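# Setting the long table

Every year in September I tell myself I'll write down how we lay the table at Purker, and every year the good weather arrives, the bookings fill up, and I'm out the back polishing glasses with nothing written down at all. So this is me catching up on a quiet morning, with a pot of tea and the door propped open for the breeze. If you've hired our little dining room before, you'll know most of this already. If you're coming for the first time, have a wander through and see what takes your fancy, and send us a note if there's a colour or a plate you'd love to have and can't find in the list.

The room seats 24 comfortably, or 30 if everyone is fond of each other and keeps their elbows in. We don't put cloths over the tables. I was brought up with a starched white cloth for anything grander than toast, and it took me a good while to come round, but pale timber has such a lovely soft look to it that covering it up started to feel like a shame. It also means one less enormous thing to iron, and I won't pretend that didn't help sway me!

## The timber

The light wood is the favourite, and I can see why. It goes a bit pinkish in some lights and creamier in others, and it's kind to whatever you put on top of it, be it a bright bowl of mandarins or a plain white plate. We have a darker set as well, which suits a winter dinner with candles, but for a long summer lunch I'll always steer you towards the pale one.

Please use the coasters, and please don't drag the pots. (I say this with love, having dragged a pot or two myself.)

## Napkins and cutlery

I do get asked about napkins more than anything else, more than the food even. My own choice is teal. People will request grey or oatmeal because it feels safe, and it does look very smart, but a deep blue-green against light wood wakes the whole table up, and it sits beautifully beside plain stainless steel. We fold ours flat and simple. I went through a swans and fans period some years ago and I've made my peace with it being over.

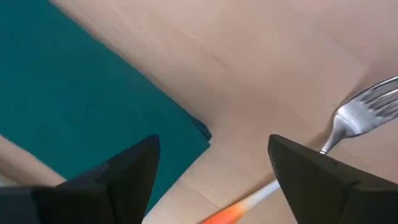
## Plates and bowls

Our everyday plates are the Zundov ones, off-white with a slightly wobbly rim, and there are 20 of the large size that match properly. The rest are near enough that you'd have to be looking for it. The deep bowls came from a clearance in a town I can't remember the name of, and they're the nicest things in the cupboard for a noodle soup or a big helping of pudding.

If you're having the Hà menu, you'll want the bowls and the smaller side plates, and I'd leave the centre of the table free so the shared dishes can travel up and down. There's nothing worse than trying to pass a hot platter over somebody's flower arrangement.

## Glasses

Tumblers for water, stemmed glasses for wine, and a shelf of little coloured ones from Prondia that were meant for liqueurs but get used for everything from cordial to a single sprig of rosemary. The greens look gorgeous with the teal. We've lost a few over the years, as you'd expect, so handle them kindly and rinse them by hand if you're washing up yourself.

## Flowers and bits down the middle

Keep it low is my only real rule, and even that one I've broken for a christening. Gum leaves laid straight on the timber are lovely and smell wonderful once the room warms up. Lemons are cheerful, and you can take them home afterwards and make something of them. I'm less keen on scattered confetti, having found some behind the heater long after the party it belonged to.

## If you'd like to book

The linen and tableware come with the room, and you're welcome to bring your own if you have a set you're fond of. Tell us your colours when you book and we'll have everything folded and waiting. Come half an hour early if you like fiddling with place settings, as I do, and the kettle will be on.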